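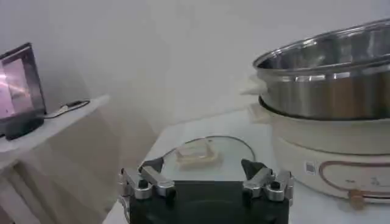
Prulleck: two-arm kitchen tasks at the Eltley lab

September 11, 2019

Print this page | E-mail this page

Prulleck is our study of how well a policy learned from recorded runs copes with everyday cooking gear. The steamer task asks for a lid to be handled and buns to be moved to a plate. We recorded 194 runs and kept 100 for training. The rest had dropped packets or bad wrist video.

Lid handling – the left gripper takes the glass lid by its edge and holds it tilted, with four buns in the tray.

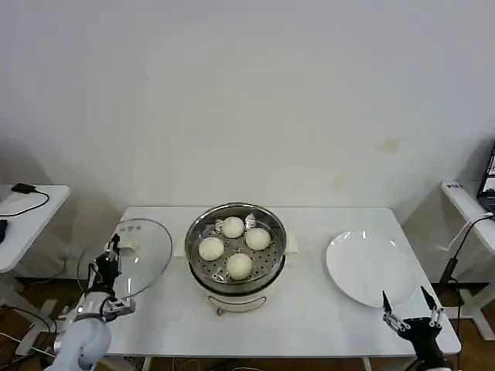 Clear parts are hard for our depth sensor, so Mustik, the grasp planner, works from color video alone. Horobets handles timing between the two arms. Most failed trials came from the lid stage, when the grip was set too close to the rim.

Reaching into the tray – the gripper is over the pot with its fingers down, and three buns are in the tray. The plate is still empty.

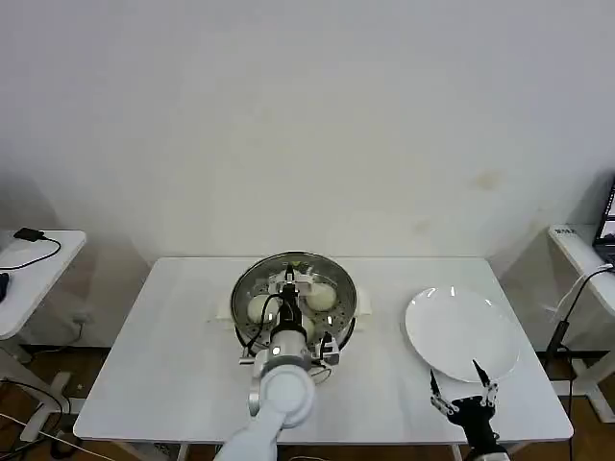 Next steps

We will repeat the task with 5 starting positions for the plate. Results are due in December.

This site uses cookies. By continuing to browse you agree to our use of cookies. OK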